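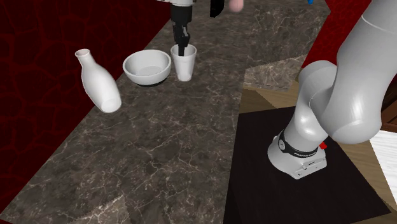
2 min read

Tuesday, December 8, 2020

Sim notebook, manipulation project, cup and bowl task. Writing this up the same evening while I still remember which config I ran.

Short version for the group: 39 runs, the script calls 17 of them a success, and I don't believe the 17.

The task as the course sheet has it: take the white cup, put it in the bowl, let go, back off. We are picking it up with the fingers down inside the mouth of the cup. I know this was voted through two meetings ago and I was outvoted. I still think it's a bad idea. It looks tidy in the simulator because the simulator lets you get away with contacts that would skate on a real glazed cup, and we have no real glazed cup to check against until March at the earliest.

What the success check does at the moment: it compares the cup's position with the bowl's position and returns true if they are close enough. Read that again. It doesn't ask whether the gripper has let go. It doesn't ask whether the cup is upright. A cup dangling from the fingers a hair over the bowl scores the same as a cup sitting in it. I replayed 7 of the "successes" at slow speed and in 2 of them the fingers never opened before the episode timed out. So the real number is lower than 17 and I can't tell you by how much until the check is fixed and the whole batch is rerun.

Also, the bowl. Cup and bowl start nearly touching. With that layout a clumsy sideways shove gets you a long way toward the goal, and I suspect the Clivlow planner has been living off that. I'd like to see the starting distance doubled before anyone puts a bar chart in the slides.

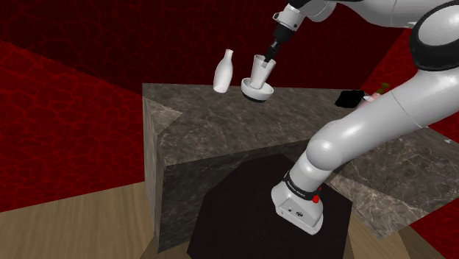 The random textures are on, for what they're worth. Today's draw was the red crackle on the walls and the veined marble on the table. The claim in the Triltex handout is that varied surfaces make the policy sturdier. Maybe. Our policy gets object poses straight from the simulator state, so it has never looked at a wall in its life and the textures can't be doing anything for it. They do slow down rendering. If we move to camera input later, fine, turn them back on.

The bottle is a separate question. It's in there as a distractor, and it sits with a tilt that I can't find in the spawn settings. Either the collision mesh is off or the pose is being set before the physics settles. Not blocking anything today, but I want it logged so it doesn't get rediscovered the night before the demo.

Compared Clivlow against the old Dronov scripted baseline on the same seeds. I'm not writing the comparison down. Both numbers come out of the broken check and somebody will copy them into the report.

About the Cáceres round: the rules page says a placement counts when the object is "released and at rest." Two conditions, and we test for neither. I'd rather turn up with a poor score I can explain.

To do, in this order:

Success check: gripper open, cup upright, cup still for a full second, then compare positions.

Rerun all 39 with the same seeds. Keep the old logs, don't overwrite them.

Move the bowl away from the cup at the start.

Try one batch gripping the cup wall with one finger in and one out. I'll write the grasp pose myself if nobody else wants it.

Print the bottle pose at step zero and again after settling.

Config is saved in the shared folder under today's run. I changed the finger friction back to the default before the first run, so if your results from last week look better than these, check that first.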